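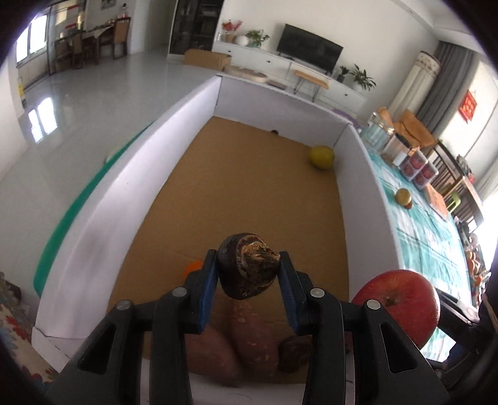
## What I've been cooking (and mostly burning)

So the beets came in all at once, the way they always do. I planted two short rows in spring thinking I'd be sensible this year, and then I had a gap where the spinach gave up, so in went another row, and now it's September and I can't open the fridge without something purple rolling out at me.

I know plenty of you can't stand them. My sister says they taste like a flowerpot. But I think most people who hate beets met them out of a can, and I'd ask you to give them one more go, roasted. Wrap them whole in foil with the skins on, put them in at 400 and go do something else for an hour. Small ones will be done sooner, and the big woody ones can take forever (I had one last week that was still fighting me at bedtime). When a knife slides in, let them cool a bit and rub the skins off under the tap. Wear an apron! I didn't, and my good gray shirt is now a gardening shirt.

What I do next depends on how tired I am. Tired means salt, vinegar and a lot of butter. Less tired means the thing Michalis Galanis brought to the Metcombe potluck, which I have been pestering him about ever since. He finally wrote it on the back of a receipt for me. You grate the roasted beets, 500 grams or so he says, though I've never weighed mine, and stir them into thick yogurt with a crushed clove of garlic, a handful of chopped walnuts, a spoon of red wine vinegar and more dill than seems right. Leave it overnight. It goes a shocking pink and it's wonderful on toast, and I ate it for breakfast three days running.

Don't throw out the leaves either. I cook them like chard, with the stems in the pan first for a few minutes.

A few of you wrote in after the last newsletter to ask about storing them. Twist the tops off an inch or so above the root, leave the dirt on, and pack them in a box of damp sand somewhere cool. Mine go under the basement stairs and they were still good in February last winter, a little wrinkly but fine for soup.

Next time I want to talk about pickles, so if your family has a beet pickle with cloves in it, please send it my way. My grandmother made one and I've never gotten it right. Mine comes out tasting like a candle.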